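Guangming Xiong had been running the Thursday coffee table at the Teltberg branch library for most of a year before he saw it as a job. He had put out an urn, a sugar bowl and a sign asking people to sit with someone they didn't know. Seven people came the first morning, and four of them left together to look at a used car.

"I was there to return a book on drainage," he said when we met in the reading room. "The librarian was complaining that the place went dead after ten. I said I could make coffee. I had no bigger idea than that."

The table now has a waiting list in winter. It has been copied in Wotberg, the next town down the valley, where it runs in the back of a hardware store. Xiong keeps the books for both, and he is particular about them. Last year the Teltberg table served coffee on 151 mornings. The Thursday group kept its name when it went to three days a week, which still confuses new people.

Cups are the largest single expense. Xiong tried asking people to bring their own mugs, and about half the regulars did. The others forgot, or came straight from work, or didn't want to carry one on the bus. He buys disposables by the case now, 1,000 at a time, and stores them under the stairs.

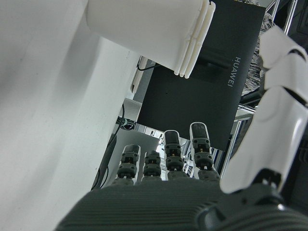

Community & Neighborhood

Xiong grew up in apartment buildings and says he never learned to start a conversation in one. You nodded in the elevator and looked at the floor numbers. He moved to Teltberg for a job at the water department and lived on Su Street for six years without knowing the family across the hall.

"I knew their dog's name, from hearing it yelled," he said. "I couldn't have told you theirs."

He doesn't think people in town are unfriendly. His view is that they need something to do with their hands. At a table with coffee on it you can pour, stir, pass the milk, get up for a refill when the talk runs out. He watched a man stir the same cup for twenty minutes while telling a stranger about his divorce.

There are a few rules. Nobody sells anything. Phones stay in pockets unless there is a grandchild to show. Politics is allowed until eleven, a compromise reached after a bad morning in August that Xiong would not describe in detail. "Two people stopped coming," he said. "One came back. I still feel bad about the other one."

The library gives the room for free and the table pays for everything else out of a jar. Last spring the jar fell short and Xiong applied to the Torard fund, a small local grant that usually goes to sports teams. He asked for enough to cover a year and got $596. He spent most of it on a second urn – the first one takes forty minutes to heat, and people were arriving to nothing.

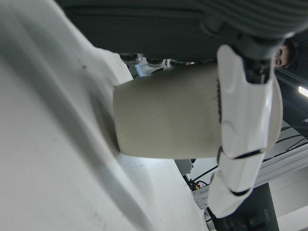 Before the morning session, Teltberg

I asked what he would tell someone who wanted to start a table in another town. He said to pick a day and keep it, including the weeks when hardly anyone shows up. He sat alone through most of the second month. He read the whole drainage book and renewed it twice.

He also said to buy decent coffee. The first batch was donated, and it was old. People drank it to be polite, and then they didn't come back. He switched to a medium roast from the grocery store and grinds it himself the night before. Tea drinkers get two kinds, black and mint. Decaf was tried and dropped – the second urn may bring it back.

The Wotberg table has gone its own way. It meets at 6:30 in the morning, before the store opens, and draws mostly contractors and night-shift nurses. They don't use a sign. Xiong drove over to see it and found it louder than his own, and shorter, with everyone gone by half past seven. He liked it. He thinks the early hour suits people who would never walk into a library. 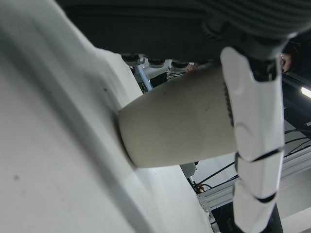 A regular at the Teltberg table, who asked not to be named, said she disagreed with him about the sign. It put her off for months, she said, and she only sat down once it had fallen behind the radiator. She would rather be left to pick her own chair. Xiong has heard this before and has moved the sign to the end of the table, facing the door.

He turns the urns on at nine. The library opens at half past, and by then there are usually a couple of people waiting on the steps. He plans to keep going through next winter and then hand over the keys to the cupboard, if he can find someone willing to do the grinding.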